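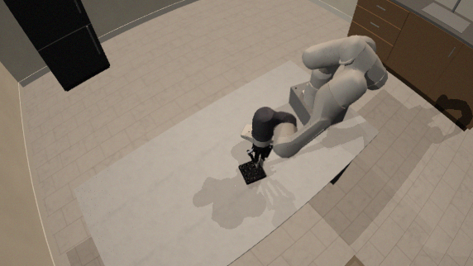 Cuisine simulée, bras au-dessus de la table, pince à deux doigts descendue sur le petit objet noir carré.

Compte rendu de la réunion du groupe « Tâches domestiques et d'atelier »
Réunion du 30 décembre, site de Hekstead, salle du rez-de-chaussée
Présents : les représentants de l'exploitation, de la maintenance, des achats, de l'atelier de Bidine et du bureau d'études. Excusé : le service formation.
Secrétariat de séance : bureau d'études.

1. Approbation du compte rendu précédent

Le compte rendu est approuvé après une correction demandée par la maintenance. Au point 3, il fallait lire « la machine peut être arrêtée par l'opérateur » et pas « la machine s'arrête seule ». La différence avait échappé à la relecture. La maintenance demande que les prochains comptes rendus lui soient envoyés avant diffusion.

2. Où en est-on du rangement de cuisine

Le bureau d'études présente l'état du travail en simulation. Le cas retenu reste celui de la réunion d'automne : un bras fixe monté sur un socle au bord d'une grande table blanche, dans une cuisine, avec de petits objets à saisir sur le plateau. Le programme d'essai demande au bras de prendre un objet, de le déplacer et de le reposer à un endroit donné. Rien d'autre à ce stade.

L'exploitation rappelle que la question posée par la direction était de savoir si une machine peut débarrasser et ranger une salle de pause. Elle constate qu'après plusieurs mois on parle toujours d'un objet posé à plat sur une table dégagée. Le bureau d'études répond que c'est l'étape par laquelle il faut passer. L'exploitation en prend note et demande combien il y a d'étapes. Il n'est pas donné de réponse chiffrée.

Résultats communiqués : 197 essais de prise lancés dans la dernière série. Le bureau d'études n'a pas souhaité donner de taux de réussite, le critère ayant changé en cours de série (au début, un objet touché et déplacé comptait comme pris, ensuite il devait être soulevé). Les achats font remarquer qu'une série dont le critère change au milieu ne devrait pas être présentée du tout. Après discussion, il est convenu que la série sera refaite entièrement avec le second critère.

La maintenance demande ce qui se passe quand l'objet est mouillé, gras ou collé à la table. Ces cas ne sont pas dans la simulation. Elle demande aussi ce qu'il en est des verres. Les verres n'y sont pas non plus. La remarque est faite que dans une salle de pause il y a surtout des verres, des tasses et des choses collées à la table.

Le bureau d'études souligne que le modèle de cuisine est plus complet qu'il n'y paraît : réfrigérateur, meubles bas avec tiroirs, plan de travail. Question de l'atelier de Bidine : le bras peut-il atteindre le réfrigérateur ? Non, il est fixe et ne travaille que sur la table. Les meubles servent donc de décor pour l'instant. L'atelier de Bidine souhaite que ce soit écrit dans le dossier, des visiteurs ayant compris en février que la machine ouvrait les tiroirs.

3. Atelier de Bidine : tri des petites pièces

L'atelier rend compte de l'essai mené sur le poste de tri. Le bras prêté par Hultden a été installé à la place d'un opérateur pendant 4 jours. Les pièces étaient présentées une par une, dans le bon sens, sur un tapis propre. Dans ces conditions la machine a travaillé sans incident grave. L'atelier précise que présenter les pièces une par une et dans le bon sens est précisément le travail du poste. Un opérateur a donc passé les journées d'essai à préparer les pièces pour la machine, et le débit du poste a été inférieur à l'habitude.

Le bureau d'études estime qu'un bol vibrant réglerait la présentation. L'atelier répond que le bol vibrant existe depuis longtemps, qu'il en avait un, qu'il se bloquait avec les rondelles fines et qu'il a été rangé pour cette raison. Il n'est pas opposé à le ressortir — à condition que quelqu'un d'autre s'occupe des rondelles.

Deux arrêts ont été relevés. Le premier venait d'une pièce tombée entre le tapis et le carter. Le second n'a pas d'explication ; la machine a redémarré après coupure de l'alimentation. La maintenance n'accepte pas « redémarrage » comme cause et demande le journal complet à Hultden avant tout nouvel essai.

L'atelier souhaite enfin que l'on arrête de parler de « remplacement du poste ». Les personnes concernées lisent les comptes rendus. Accord général. On écrira « essai au poste de tri ».

4. Proposition commerciale Işık

Les achats ont reçu une proposition de la société Işık pour un bras sur base mobile, destiné selon la brochure aux « tâches courantes de la maison et du petit atelier ». Prix annoncé : 3590 euros par mois en location, installation comprise, engagement de 8 mois. La vidéo jointe à l'offre a été projetée.

Observations relevées pendant la projection :
Le montage comporte de nombreuses coupes. Entre l'approche et la prise de la serviette, le plan change.
Aucune mention à l'écran ne dit si la vitesse est réelle ou accélérée.
La machine plie une serviette. Elle ne va pas la chercher et ne la range pas.
Le commentaire parle d'autonomie, sans préciser si un opérateur à distance intervient.

L'exploitation indique qu'elle serait prête à revoir sa position si Işık acceptait une démonstration sur place, sans préparation, dans la salle de pause telle qu'elle est à quatorze heures. Les achats transmettront la demande dans ces termes. Le bureau d'études trouve la condition sévère et signale qu'aucune machine de cette gamme de prix ne la passerait aujourd'hui. L'exploitation répond que c'est exactement l'information qu'elle cherche.

5. Discussion générale : la machine peut-elle le faire, oui ou non

Ce point avait été demandé par la direction, qui veut une position écrite pour le budget.

Le bureau d'études défend une position prudente mais favorable. Selon lui, saisir un objet connu sur une surface plane est à portée, et la simulation permet de répéter le geste à faible coût avant de passer au matériel. Il demande que l'on ne juge pas la méthode sur le seul état présent.

La maintenance est réservée sur le passage de la simulation au réel. Dans la simulation, la pince descend sur un petit objet isolé, la table est plane et le socle ne bouge pas. À Hekstead, la table de la salle de pause est bancale depuis l'année dernière et personne ne l'a calée. Elle rappelle que l'ancien robot de lavage des sols avait lui aussi été validé sur plan, et qu'il s'arrêtait à la barre de seuil du couloir.

L'atelier de Bidine fait observer que le coût d'une machine se compte aussi en temps passé autour d'elle : préparation, surveillance, remise en route, nettoyage de la pince. Aucun des dossiers présentés ne contient ces heures. Les achats confirment que la proposition Işık ne les mentionne pas davantage.

Le bureau d'études objecte que les mêmes reproches ont été faits à toutes les machines de l'atelier à leur arrivée, y compris à celles dont on ne se passerait plus. L'atelier en convient pour la scie et pour le compresseur. Il ajoute que la scie, elle, sciait le premier jour.

Position retenue après tour de table, une abstention (bureau d'études) :
« À ce jour, aucune des solutions examinées ne réalise une tâche domestique ou d'atelier du début à la fin sans aide humaine, dans nos conditions. Le groupe poursuit l'examen et ne recommande pas d'achat ni de location. »

Le bureau d'études a demandé que les mots « à ce jour » figurent en tête de phrase. Accepté.

6. Décisions et suites

Refaire la série d'essais simulés avec un critère unique (objet soulevé, déplacé, reposé). Bureau d'études.
Ajouter à la simulation au moins un objet transparent et une surface encombrée. Bureau d'études, sans délai fixé, celui-ci disant ne pas pouvoir s'engager sur le transparent.
Obtenir de Hultden le journal de la machine pour les journées d'essai. Maintenance.
Transmettre à Işık la demande de démonstration sur place. Achats.
Établir une feuille de relevé du temps humain passé autour de chaque essai, à remplir aussi par l'encadrement. Atelier de Bidine.
Inscrire dans le dossier de présentation que les meubles et le réfrigérateur du modèle ne sont pas manipulés par le bras. Bureau d'études.

7. Questions diverses

Lave-vaisselle de la salle de pause : il est en panne depuis trois semaines. L'exploitation fait remarquer que c'est la seule machine du site qui faisait une tâche ménagère complète, chargement excepté. La pièce est commandée.

Câble au sol près de l'entrée de l'atelier : déjà signalé, toujours là. Maintenance.

La prochaine réunion se tiendra en février à Bidine, afin de voir le poste de tri en fonctionnement normal, avec son opérateur. La direction sera invitée. Le bureau d'études apportera les résultats de la nouvelle série, quels qu'ils soient.

Séance levée à midi moins dix.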